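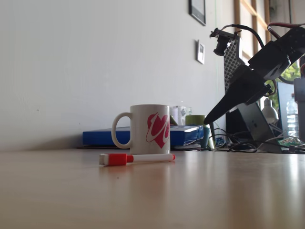 Maribeth Bautista reckons the morning group got the better demo, and asks if the afternoon people can have a second go before the assignment is due. Fair enough. I've asked Kimix. Nothing confirmed yet, watch the unit page.

Notes from the open day at Kimix, for everyone in Intro to Automation, incl. those who missed the bus. Read with your week 5 handout on grippers. Some of this is examinable, marked with a star.

Getting there, for next time
Kustutport line to the end, then the shuttle. Shuttle leaves 2 minutes past the hour, not on the hour. Sign in at the front desk, closed shoes, hair tied back. Two people in thongs got sent home.

What Kimix does
Small firm. Mostly tabletop arms for labs and schools, plus fitting them into packing lines. They write their own control software, called Volach. The Manalo project is their long running one – getting an arm to handle ordinary household stuff, cups and pens and so on, in ordinary light, on an ordinary table. No fixtures, no trays. That's the bit we went to see.

Why a mug and a marker *
Asked this a lot, so wrote the answer down properly.
A mug gives you a choice. Grab by the handle, grab by the rim, or go round the body. Each one needs a different approach angle and the handle can be facing anywhere. The planner has to pick.
A marker lying flat is low. Fingertips have to come down almost to the table without hitting it. It also rolls. Touch it off centre and it's gone.
Put a marker in front of a mug and you've got both problems at once, plus the order question. Move the marker first, or reach over it? Think about that before the tute.

Shiny surfaces *
Glossy tabletop, glossy plastic, window light. All of it makes trouble for a camera. Highlights move when the camera moves, and a reflection can look like an edge. Clear plastic is worse, depth sensors often see straight through it. Kimix said they leave the blinds open on purpose. A system that only works with the blinds shut isn't much use to a customer.
Someone asked why not just put a matte cloth down. You can. Write down that you did, and don't compare your numbers with someone who didn't.

Camera on the arm or camera on a stand? *
Arm mounted – close view of the object, moves with the gripper, but you lose the overview and every small error in the mount ends up in your calibration. Wiring has to follow the arm too, so leave enough slack for the full range of travel and check it by hand first.
Stand mounted – sees the whole table, stays put, but the arm gets in the way at exactly the moment you want to look.
Lots of labs use both. Know one advantage and one drawback of each.

The demo itself
Morning group saw the pick task run in a batch of 30 attempts. Afternoon group got a shorter batch of 15 and a longer talk. Each attempt: arm goes to a start pose, takes a look, plans, moves in, closes, lifts, holds, puts down. Operator then shifts the objects a bit and off it goes again. Slow to watch. That's normal, speed was turned right down for visitors.
Failures were more useful than the good ones imo. Main kinds we talked about:
Fingers close too early, object tips.
Fingers close in the right spot but too high, slips out on the lift.
Planner gives up and says no path. Counts as a failure, a lot of you wrote it down as "not attempted". It was attempted!

On the 99 per cent question
One of you asked when the thing will be 99 per cent reliable. The answer was a question back: 99 per cent of what? Same mug, same spot, same light, you can get there quickly. New mug each time, very differnt story. Any success rate you quote in your report needs the conditions written next to it. I will take marks off.

Safety stuff
Stop button within reach of whoever is running it, every time. Nobody leans in while the arm is powered, even if it looks parked. Paused is not off. Drinks stay well back from the electronics, put the lid on.

For the report
Two pages max. Pick one failure kind from the list and say what you would change – hardware, software or the setup on the table. One change only. Say how you'd test it and how many attempts you would run. Sketch of the table layout with distances, rough is fine, pencil is fine. Don't paste in the Kimix brochure, I've read it.

Due end of April, through the usual drop box. If you missed the visit, borrow somebody's notes and put their name on the front page so I know.

Still to come: Volach slides (they promised a PDF), and the calibration worksheet, which has a mistake in question 4 so dont start it untill I put up the new one.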